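In defence of the long-handled dustpan

Most homes now have a vacuum cleaner, and a good many have one that goes round by itself. I have nothing against either. But I think we gave up the broom too easily, and I think the reason is that most of us were sold the wrong dustpan to go with it.

The one I grew up with lived under the sink with its little brush clipped inside. To use it you had to get down on your knees, hold the pan flat with one hand and flick at it with the other. By the time you stood up there was a line of dust left where the edge had been. You moved the pan back, did it again, and got a thinner line. People remember that line and decide sweeping doesn't work.

A pan on a long handle changes the job. You stay upright, you bring the pan to the mess, and you carry it to the bin without bending. I bought my first set 12 years ago from a hardware shop called Kement, mostly because the vacuum was broken and I had tiles to clean before visitors came. The vacuum was mended a fortnight later and stayed in the cupboard for most of that winter.
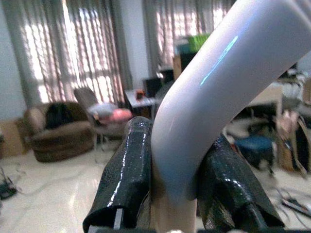 Ilto disagrees. The trouble with any broom, in Ilto's view, is that it only moves the fine dust about, and a person with a bad chest is better off with a machine that takes it away. Stairs and rugs are beyond it as well, and a house with two dogs would need sweeping three times a day.

I accept the part about rugs. A broom on a rug is a waste of effort. On fine dust I would say that it depends how you sweep. Short strokes, with the bristles kept on the floor, raise very little. It is the big flick at the end that sends everything up, and most people do it without thinking.

What a broom is best at is the bigger stuff: bits of paper, crumbs, whatever falls off a table while people are working at it. A vacuum is poor at these. Paper blocks the hose, and anything hard rattles up the pipe and makes you wonder what it was. With a pan you can see what you have picked up before it goes in the bin. I have rescued an earring that way, and a screw that belonged to a chair.

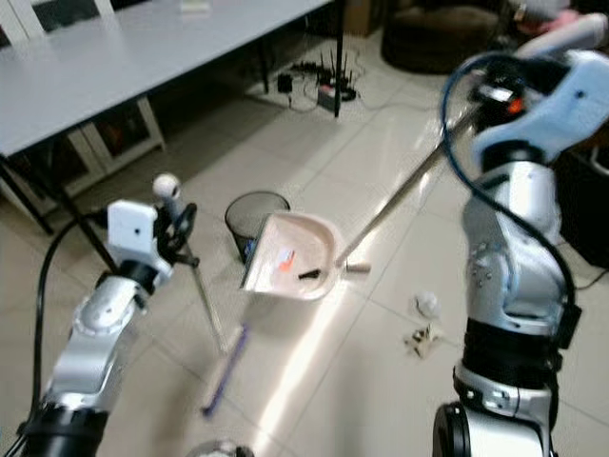
There is also the matter of time. My kitchen takes me two minutes to sweep. Getting the vacuum out, finding a socket and putting it all back takes nine, and I know this because I timed it one evening in February when I was cross about something else. A job of two minutes gets done every day. A longer one waits until the floor looks bad.

If you are buying a set, look at the lip of the pan before anything else. A soft edge sits down on tile and closes the gap, and then you don't get the line. Try the handles at your own height. Don't pay more than 30 pounds, and don't bother with matching colours.

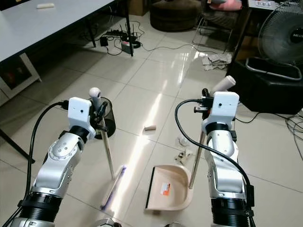 Broom and long-handled dustpan on a tiled floor, with a few scraps still to collect.

I still use the vacuum for the bedroom carpet and the car. The broom hangs by the back door, bristles off the ground so they don't bend.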